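Section 4. Board, blocks and first run

These notes replace chapter 2 of the Kurton booklet for anyone setting up the Valura tabletop sorting kit at Brandstead. Keep the booklet, as the wiring pages are sound. The set-up chapter reads as if it was written before the kit was finished, and the phrase "ready in minutes" should be ignored wherever it appears. Allow a morning.

Before you start

The arm must already be bolted down and its emergency stop tested (Section 3). The controller should be off at the wall. You will need the long hex key, a soft cloth, a steel rule and the bag of coloured blocks. The hex key supplied in the box is soft and rounds off after a few bolts. Use one of ours.

CAUTION: Do not lean over the table with the controller switched on, even if the arm is parked. The booklet calls the parked position "safe". All it means is that the motors have been told to hold still.

4.1 Fixing the board

1. Wipe the table top and check the holes along the line where the board will sit. Swarf in a hole will stop a bolt from seating, and you will think it is tight when it isn't.

2. Lay the wooden board on the table, clean-cut edge towards the operator's side. Check it for rocking by pressing on opposite corners. If it rocks, turn it over and try again. If it rocks both ways up, ask for another board. Kurton suggests packing a rocking board with card. We tried that and the card crept.

3. Fit the bolts finger-tight, then square the board to the rows of holes with the steel rule.

4. Tighten a little at a time, going from one side to the other. Stop when the board no longer shifts under a firm push.

5. Swing the arm by hand (power still off) across the whole board. Nothing on the arm should touch a bolt head.

Note: The sales sheet gives a reach of 900 mm. You may get that with the arm stretched flat and nothing in the gripper. It does not help with picking a block up from above, where the useful reach is a good deal less. Place the board so that its far corners can be reached with the wrist pointing straight down, and forget the figure on the sheet.

4.2 Teaching the corners

1. Switch on the controller and wait for the steady light. A slow blink means it is still looking for the camera. A fast blink is not listed in the booklet at all; when we get one, we switch off, reseat the camera plug and start again.

2. Choose Surface, then New. Do not choose Auto. Auto looks for the edges of the board by itself, and on striped wood it has more than once settled on a dark strip and treated that as the edge.

3. Bring the tip of the arm down to each corner of the board in turn, at slow speed, and press Store. Start at the near left and go round clockwise.

4. When all four are stored, choose Check. The arm will visit them again. Watch the tip, as the screen will say "Good" for errors you can see from across the room.

5. If any corner is off, delete the whole surface and repeat. Editing a single corner is allowed by the software, but we have never had a sound result from it.

CAUTION: Keep one hand on the stop during Check. The arm travels between corners faster than it did while you were teaching it, and the speed setting on the front screen has no effect on this.

4.3 Setting out the blocks

The kit's main selling point is that blocks can be "scattered freely". They can, if you are content to have the arm miss a fair share of them. What you want from a first set-up is an arrangement that shows up trouble early, and a loose scatter is the easiest thing you could ask of it. Touching blocks are harder.

1. Use two each of the red, blue, green and yellow blocks. Mix the shapes. A set made up of cubes alone will pass and tell you very little.

2. Stand one block by itself towards the left edge. This is your control. If the arm can't find a block with clear wood all round it, there is no point in going further.

3. Push three blocks together on the left, side by side, with at least one pair the same colour.

4. Group the remaining four on the right, touching or nearly so, with one partly hidden from the front by its neighbours.

5. Leave the middle and the near part of the board clear. The arm needs somewhere to put things down.

6. Take your hands away and choose Look. Compare the list on the screen with the blocks on the board, by colour and by shape, before you let the arm move.
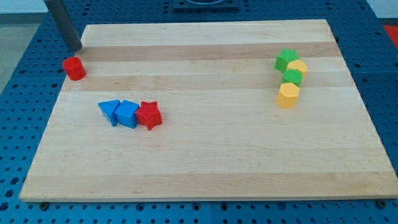
Benedetti, on reading a draft of this section, objected that the layout was unfair: the kit was sold for separated parts, and any demonstration they gave would have a finger's width between one block and the next. They also wished it noted that version 4 of the software handles touching parts better than the one we were first sent.

We have noted it. We have also kept the layout. The box says "any arrangement", and our own parts arrive in heaps. Version 4 does seem better with blocks of different colours. With two of the same colour pressed together it will still, at times, report one long block and then try to pick it up by the middle, where there is a join.

4.4 First run

1. Set the speed to the lowest mark. Choose Sort by colour, then Run once. Leave Run always alone until you have finished Section 5.

2. Let the arm take the lone block first. If it picks a different one, stop and check the order list, which sometimes loads upside down.

3. Watch how the gripper goes into each group. One finger has to pass between neighbours, and a block that is nudged on the way in will not be where the arm thinks it is. The arm does not look again unless Look between picks is ticked. It is unticked as supplied. Tick it.

4. When the run ends, write down which blocks were missed, which were dropped and which went to the wrong place. Do this from the board. The log counts a closed gripper as a successful pick, whether or not there was anything in it.

5. Put the blocks back much as they were and run it again. A single good run should not be trusted, and neither should a single bad one.

Note: Page 71 of the booklet has a fault table. "Part not found" and "Part not held" have been swapped over in the printed copy. The version on the screen has them the right way round.

If the stars are dropped

Star-shaped blocks give the most bother. The gripper is meant to close on two flat faces, and a star offers it points and hollows. Try these, in this order:

a) Turn on Rotate to fit. It slows things down and mostly works.

b) Lower the grip height by one step. Do not go lower than that or the fingers will mark the board.

c) Fit the rubber finger pads. Kurton sells them as an extra. In our view a kit with stars in the bag should come with pads in the box — we have said so and had no answer.

Raising the grip force is the booklet's own first suggestion. We'd leave it until last. It made the blocks shoot sideways.

If colours are mixed up

Yellow and the paler strips in the wood can be confused under warm lamps. Use even light from overhead and close the blind before you run Look, then leave both alone. The Learn colours page may be used once, at the start. Running it again adds to the old values without clearing them, so the results drift the more you try to put them right.

4.5 Before you sign it off

The sheet at the front of the folder asks for a tick beside "Kit performs as described". Leave that box empty and write what it did: layout used, software version, blocks missed, blocks dropped, and whether Look between picks was on. Park the arm, press the stop, and switch off at the wall. Blocks go back in the bag and the board stays bolted down for Section 5.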